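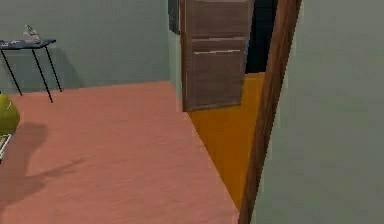 Soap and Candle Workshops: Changes for the Spring Term

The Stonwood Craft Center in Skidthorpe has revised its program of home soap and candle workshops for the spring term, which opens in February. Members who have already reserved a place do not need to register again.

The cold process soap course will now run over 2 sessions. In the first, participants will prepare a basic bar from olive oil, coconut oil and lye solution. The second will cover cutting, curing and labeling. Bars must cure for at least four weeks before use, and participants are asked to store them on an open rack at home during that time.

Goggles and long rubber gloves will be supplied and must be worn whenever lye is handled. Open-toed shoes are not permitted in the workshop. Children under 16 may attend the melt-and-pour class with an adult but may not enroll in the cold process course.

The fee for the full course is $59, including oils, molds and one bottle of fragrance. Participants may choose from the center's usual range or from Jandia, a citrus and fig blend added this term. Those with sensitive skin may request an unscented batch when registering.

The Antoniadis Fund will again meet half the fee for members on a reduced income. Applications are handled in confidence and should reach the office by the end of January.

The candle class remains a single evening session beginning at 6:30 p.m. Soy wax will replace paraffin for all container candles. Members are welcome to bring their own glass jars, provided they are heat-safe, clean and free of chips.

Registration forms are available at the front desk. Completed forms may be left there or mailed to Stonwood Craft Center, P.O. Box 1713, Skidthorpe. Cancellations received seven days before the first session will be refunded in full.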